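How to paint a tired little shelf unit (without it going sticky)

I've now painted more kids' shelves than I care to admit, mostly op shop finds and one that came off the kerb in Skutville with a couple of redbacks living in it. The first few were awful. They looked lovely for a week and then every book, cup and teddy that sat on them came away with a bit of colour stuck to its bottom. So this is the way I do it now, and it's a weekend job if the weather's kind to you.

What you'll need

Sugar soap, a bucket and some old rags
Sandpaper in 120 and 240 grit (plus a sheet of 400 if you're fussy like me)
A decent water-based primer. I use the Goden one that comes in the squat tin
Water-based enamel in your colours
A 5 cm angled brush and a small foam roller
Painter's tape, the good stuff
A screwdriver and a sandwich bag for the screws

Picking your colours

Go bolder than you think! A small unit can carry a lot of colour, and I reckon two or three shades on the one piece looks heaps better than a single flat white. My rule is one colour for the outside, then something different on the shelves themselves. Yellow is my favourite for the frame, it's such a cheery colour in a dark bedroom, but be warned that it's a shocker for coverage and you'll need an extra coat over anything brown. Pinks and blues go on much more easily.

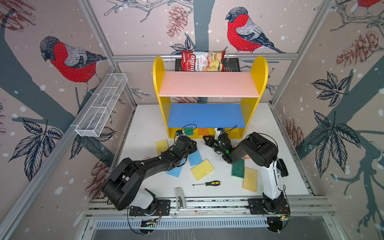

Can I use leftover wall paint for this?
You can for the sides if you're really keen to use it up, but keep it off the shelf surfaces. Ordinary wall paint stays a bit soft, and anything heavy left sitting on it will stick. Enamel sets much harder and wipes clean.

Step 1. Pull it apart

Take off whatever comes off. Shelves, backing, knobs, the lot. I know it's tempting to paint around everything (I've done it, I'm lazy) but you'll never get a neat line in those corners. Pencil a little mark on the hidden edge of each piece so you know which way round it goes, and pop the screws in your sandwich bag.

Step 2. Wash it

Sugar soap, a good scrub, then a rinse with clean water. Kids' furniture is greasy in places you wouldn't believe. Let it dry right through before you touch it with sandpaper.

Step 3. Sand

Go over everything with the 120, just enough to take the shine off. Rounded edges are where people get carried away, so fold the paper into a soft pad and follow the curve with a light hand. Wipe off all the dust with a damp rag, and wear a mask while you're at it. If the old paint looks really ancient, get a lead test kit from the hardware shop before you sand a thing.

Step 4. Prime

One coat if it's bare timber, two if it's been varnished. Goden says you can recoat in a couple of hours, but I did my last one in July and the garage was freezing, so I left it overnight. Give it a quick rub with the 240 once it's dry.

Step 5. Colour

Thin coats! Roller on the flat bits, brush in the corners, and lay off in the one direction while it's wet. I do three coats of yellow and two of everything else, with a whisper of the 400 in between. My yellow is Lelano 655, if you're wondering. It's a warm one, more egg yolk than lemon.

Do each colour on its own pieces while they're still apart, then you hardly need the tape at all.

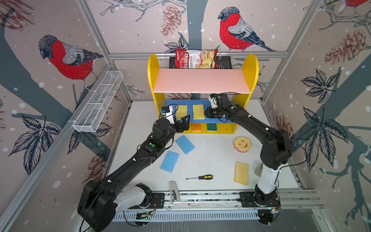

Step 6. Leave it alone

This is the hard one. It'll feel dry by teatime and you'll want to screw it together and load it up. Don't! I give mine 9 days in the spare room with the window open a crack, then put it back together. Felt dots under the shelf ends stop the fresh paint rubbing, and the Poduval ones have glue that holds.

Touch up any screw heads with a cotton bud. Keep a jam jar of each colour, labelled, for the inevitable chips.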